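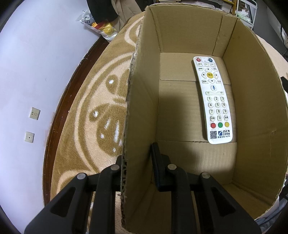 Grimen opens its first make-and-mend papercraft room in Sarkberg

SARKBERG, Wednesday, October 23, 2019

Hello everyone, Elaine Barros here from Grimen, and I've got news I have been sitting on since June (badly, as my sister will tell you). We are opening a proper craft room above our little shop in Sarkberg, and we're launching our first ever range of miniature house kits on the same day. Two things at once! I did say I'd never do that again after the Christmas card year, but there we are.

The kits are called Pita, after the tiny café I built when I was first learning to score card without slicing through it. There are 3 in the range to begin with: a bakery with a striped awning, a greenhouse with acetate windows, and a narrow town house with a staircase that took me more evenings than I'd like to admit. Each one comes with pre-cut greyboard walls, printed papers, a sheet of trims and a booklet with drawings for every stage. You'll need your own glue, a craft knife and a metal ruler. I use a tacky PVA and put it on with a cocktail stick, but whatever you've already got in the drawer should be fine so long as it dries clear.

The town house is the fiddly one. It has 208 separate pieces and I know this because Abbas Kiani, who designed the cutting sheets with me, made me lay them all out on the floor before he'd sign off the files. If you're new to this, start with the bakery. It goes together in a weekend if you don't get carried away with the loaves, and the roof lifts off so you can fiddle about inside later.

We've had 1,000 of each kit made for the first run, so 3,000 boxes altogether, and they're stacked up the stairs as I write. The printed papers come from Pakzad, who have been very patient about my changing the brick colour. I wanted that slightly sooty orange you get on old terraces and we went through a lot of proofs to get there. The first lot looked like tinned salmon.

Now, the room. It has one long table, good daylight lamps, two cutting machines you can book, and a wall of drawers full of offcuts that anyone can dip into for nothing. I've always hated throwing away the good bits, and a scrap the size of a stamp makes a perfectly decent doormat for a doll. There'll be open sessions where you bring whatever you're working on, plus taught ones for the Pita kits, card making and simple box building. Abbas is doing a class on tiny furniture, which I plan to sneak into.

"People kept bringing half-finished houses into the shop and asking where the chimney went," says Abbas. "I'd clear a corner of the counter and we'd sort it out between customers. It'll be lovely to have a table and somewhere to sit down."

Children are welcome at the open sessions with a grown-up. The knives stay at the far end of the table and we've got plenty of punches and round-ended scissors for little hands. Do wear something you don't mind getting glue on. I say this as someone who has ruined every cardigan she owns.

The kits go on sale in the shop the morning the room opens, and on our website that same evening once I've had a cup of tea. Places in the taught classes can be booked at the counter or over the phone. The open sessions are drop-in, so just come up.

If you write about crafts or run a club and would like a look round beforehand, please get in touch with me at the shop. I'm happy to talk, lend out finished models for photographs, or send over a bakery kit for you to try.

Press contact: Elaine Barros, Grimen, Sarkberg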